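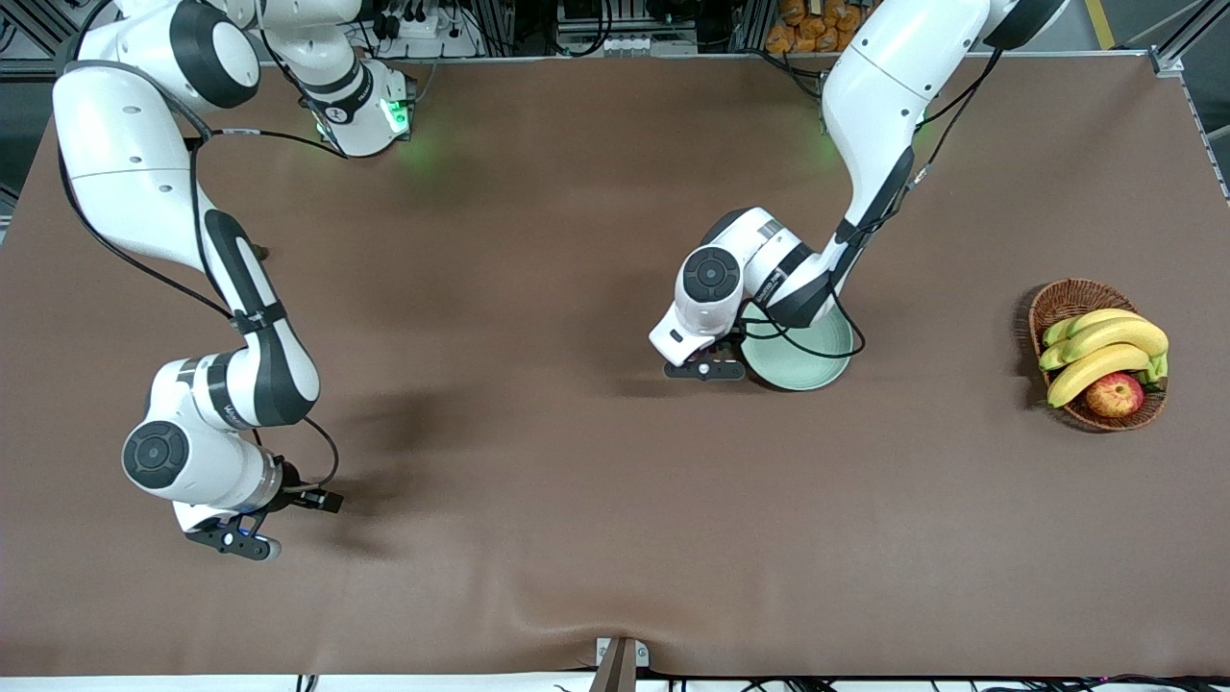 White jointed arms over a brown tablecloth

Zeman Movie Projector with Carry Case

Availability: In stock, online and in store
Condition: New

A full-size movie projector for lounge rooms, halls and backyards. The Zeman puts out 3000 lumens, enough for a good picture in a room with the curtains drawn, or outside once the sun is properly down. It takes a disc player, laptop, set-top box or streaming stick, and has its own speaker for when you don't want to carry a separate one.

We use the same model in our own screening room at Rundine, so staff can show you one running. Bring a disc of your own if there's a film you know well. Dark scenes are the best test of any projector, and you will learn more from ten minutes of a night-time chase than from the cartoons most shops leave playing.

Picture

The Zeman shows films in their original shape. Widescreen titles fill the width of the screen with black bars above and below, and older films shot in the squarer format sit in the centre with bars at the sides. There is a stretch setting in the menu if you prefer it, but it is off by default.

There are four picture modes. Cinema is the one to use for films in a dark room. Its colours are warmer and it looks a little dim for the first few minutes until your eyes adjust. Bright is for daytime use and is better suited to sport. Animation lifts the colours. Custom lets you save your own settings, and the projector will remember them after it is unplugged.

Black and white films look neutral in Cinema mode, without the green tint we have seen on some cheaper units. If you mostly watch older films, turn the sharpness down a couple of steps. Film grain can look harsh at the factory setting.

Sound

The built-in speaker is fine for a bedroom or a small lounge. It is clear on dialogue but has very little bass. For a hall or a yard you will want an external speaker, which plugs into the headphone socket at the back or connects over Bluetooth. Bluetooth can put the sound slightly behind the picture on some speakers. There is a delay setting in the sound menu, but a cable is the simpler fix.

Fan noise is low in Cinema mode and noticeable in Bright mode. If you're sitting right beside the projector during a quiet film you will hear it.

Connections

HDMI inputs: 2
USB: one port, for power to a streaming stick or to play files from a drive
Audio out: headphone socket
Wireless: Bluetooth audio only

Please note there is no built-in tuner and there are no streaming apps. You will need to supply your own player.

Size and weight

The projector weighs 9 kg in its case with the leads packed. The case is hard-sided with a shoulder strap and a foam insert cut to fit the unit, the remote and the power lead. There is a spare slot that fits most streaming sticks.

What's in the box

Projector
Remote control with batteries
Power lead
HDMI lead
Lens cap on a cord
Carry case
Printed quick start guide (the full manual is a download)

Goes well with

Rikel folding stand — adjustable height, with a lip at the front so the projector can't slide off on uneven grass. The feet can be pegged down.

Cendeo pull-up screen — stands on the floor and packs away into its own base. Suitable for indoor use only. It will act as a sail in any sort of breeze, so for outdoor nights ask us about the framed version with guy ropes.

Looking after it

Let the fan finish before you turn the power off at the wall. Wipe the lens with a dry lens cloth only. The dust filter slides out from the left side and should be cleaned every few months, more often if you use the projector outdoors. Replacement filters and lamps are kept in stock.

Don't leave it set up outside overnight, even under cover. Dew gets into the vents.

Showing films to the public

Buying or renting a disc covers you for private viewing at home. School fetes, club nights and park screenings usually need a licence for the film, including when entry is free. Check with the distributor before you advertise the night.

Hire

The Zeman is also available for hire, by the night or for the weekend, with or without the stand. Book early for January, when most of the hire units are out. If you hire first and then decide to buy, we take one night's hire off the price.

Delivery and returns

Delivered to your door or held at the counter for pick-up. Returns are accepted on unused items in original packaging. Faulty units can be brought back to the store or sent to us, and we cover the freight.

Rundine has sold and hired home movie gear since 1991.

Related: Projector lamps | Screens | Speakers and leads | Disc players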